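**Nillier glass coffee table, short review**

Clear glass top, black curved base, orange lines printed on the glass. Price paid: $317. 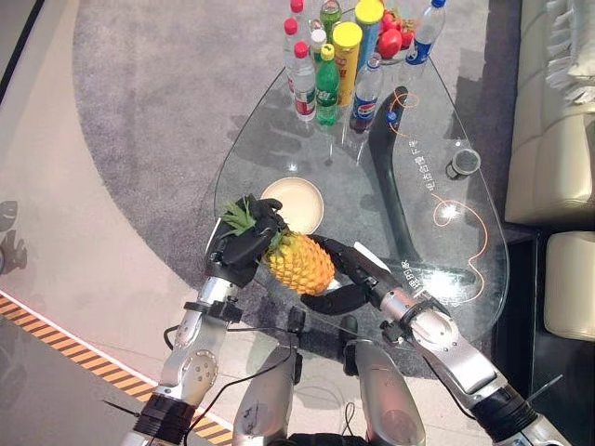
*Ulport, June 2024*

Assembly took 40 minutes. The base stands level on carpet. The top shows fingerprints and needs wiping daily. A plate, a cup and a whole pineapple leave plenty of space.

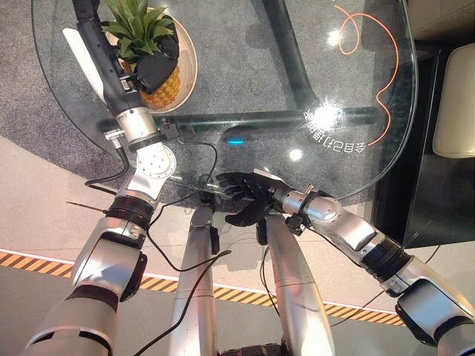

*Pineapple in the beige oval bowl, on the glass top.*

The Dumlao costs $119 less, but its edge chips. Rating: 4/5.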